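**Soup Swap is back, and a few words on freezers**

Hello again from the Olluvwood end of the building! The heat has finally let go of us, my windows are open at night, and I've started thinking about soup, so the August gap in the calendar is over and Soup Swap returns on Friday at 6:30.

If you're new: you make one big pot, you freeze it in quart containers, you bring them in and go home with the same number of somebody else's. Last winter we traded 168 quarts between us, which still makes me a little dizzy. My own freezer was so full of Elby Street chowder in March that the ice cube trays had to move out.

A few things I've learned the hard way. Cool the pot before you fill anything (I set mine in the sink with cold water and go call my sister). Leave an inch at the top – frozen soup pushes up, and I've lost two lids to a very proud split pea. Potatoes go grainy, noodles go to mush, so leave them out and write "add noodles" on the label. And please do label! I ate what I thought was tomato for lunch in May and it was strawberry sauce.

Several of you asked for the yellow pea soup again. It's my grandmother's, and the recipe card just says "peas, ham, patience," but I use two pounds of dried peas, a ham bone, three onions, a spoonful of thyme and 12 cups of water, and I let it go until the spoon leaves a track. Makes enough for 10 if they're polite. Mustard on the side, always.

Mr. Ong is bringing his hot and sour, and the folks from Multen Court have promised two kinds of lentil. We have room for 80 quarts in the chest freezer, so tell me by Wednesday what you're making and how much. Bring a cooler for the trip home, and a spoon, because there will be tasting.

See you there, and bring a neighbor – Hjørdis Dalen

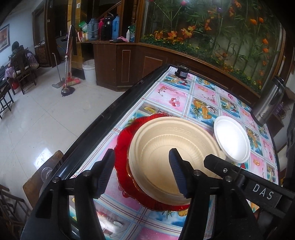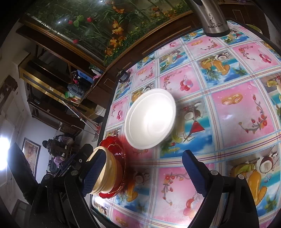

*Bowls and plates on the dining table.*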